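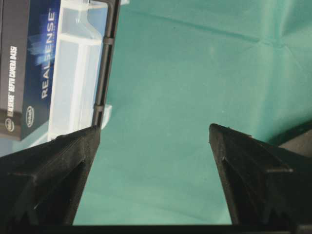 6/17/22

Paste trials for the Loltodthorpe registers, continued from the last entry.

Opened the test boards from the first batch this morning. They have had the full 14 days under weight. Straight wheat starch on the Lowther grey board has pulled hard, concave on the pasted side, and laying a straight edge across the short side shows daylight all the way along the middle. The starch and Fillico mix is flatter. Fillico on its own is flattest, but I can't lift the cloth off again with a damp poultice, and the archive wants everything reversible, so it is out except perhaps for the slipcases.

Grain direction was marked on every board before cutting except two, and those two are the worst of the lot. I think they were cut cross-grain from the offcut rack. Have left them out of the comparison and written CROSS? on the backs. Please pencil an arrow on offcuts before they go back in the rack.

Cooked a fresh pot of starch. Soaked it overnight this time and it came up smoother, with much less to push through the sieve. Still thinner than I like. Next pot: less water at the start, let down afterwards with the brush. The hotplate runs hotter at the back left and the paste catches there if it isn't kept moving.

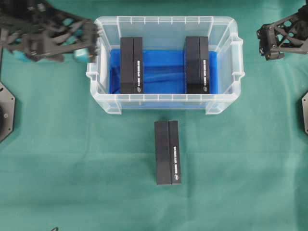
Black boxes in the clear bin, blue on the bottom.

Esora lining paper: tried it on the inside faces to balance the pull. On starch it stretches more than the old stock did and needs longer to relax before it goes down. I gave it a short rest on the first sheet and got bubbles along the spine edge. Gave the next one seven minutes under polythene and it went down clean. Writing that on the job card. Colour came through slightly darker where the paste was heavy, and it hadn't evened out by the time I went home.

The order as it stands is for 2,000 sheets of the Esora, which covers the registers and the loose plans with a bit over. Don't confirm it until the second batch is out from under the weights. If we change to a heavier lining the quantity changes too, and they won't take back opened packs. 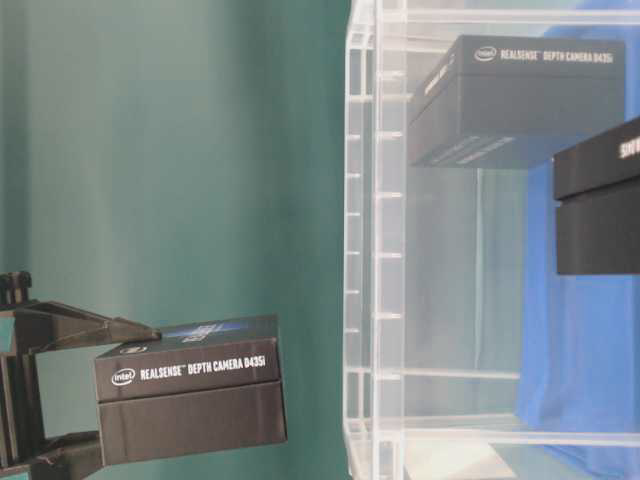
Black box with separate lid. Seam is where lid meets base.

Warrick Ellery looked at the sewing on the sample register and would prefer linen tapes to cords. The old cords have worn a groove in the back folds and new ones would sit in the same place. Tapes spread the load but the shoulders will need easing, and the original boards may not go back on quite square. He is happy with that if we note it in the treatment record. I am less happy but haven't a better idea.

Guarding the torn folds: thin tissue and starch, dried between blotters. Changed blotters after the first hour and again before lunch. One section cockled at the tail, where the old damp stain is. Will re-damp and press it by itself.

Humidity chart: pen had run dry again and there's a gap from last night. Refilled. The reading on the hand meter was higher than I expected with the door shut, which could explain the slow drying on the second batch.

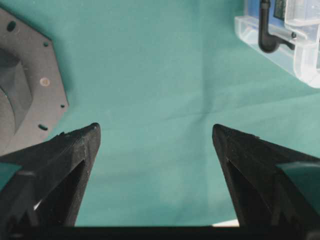 Teal cloth, crease across the middle.

To do
Second batch stays under weight, same boards, same position in the press.
Cut new test pieces from the Lowther, grain long, arrows on.
Ask Loltodthorpe if they want the old spine labels put back or kept in an envelope. They said December for delivery and the labels will hold things up if we leave it.
Sharpen the board chopper, it is tearing the bottom face.
Blotters are low.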